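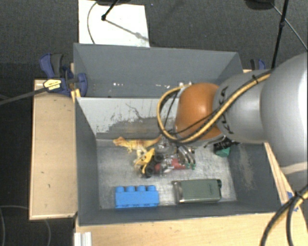

A KUKA robot arm over a bin of toys and household objects.

Search this site Enter keywords Go

Smart insole claims to cut falls, but the trial was small

July 2024

A shoe insole that buzzes when the wearer leans too far to one side is being pitched to aged care homes as a way to prevent falls. The evidence so far is thin.

Bivden, the company behind the Cruzado insole, says people who wore it for six weeks had fewer stumbles than they did before. The trial took in 24 residents at a home in Nondley. There was no comparison group, and the stumbles were recorded by the residents themselves in a paper diary.

Trinidad Barredo, a physiotherapist who was not part of the work, said diaries were a poor way to measure falls.

"People forget, or they don't want to own up to it," she said. "And if you hand someone a new gadget and tell them it will keep them upright, they walk more carefully for a while. I'd want to see what happens after a year."

Bivden has not published the results in a journal. A four-page summary on its website gives an average for the whole group but leaves out how many people stopped wearing the insoles early. The company did not answer when asked for that number.

The insoles cost $400 a pair and need charging every night – no small ask for someone with stiff hands or a poor memory.

A larger trial with 200 people is due to start in August. It will have a control group wearing insoles that don't buzz. Bivden is paying for that one too.

3 comments 17 shares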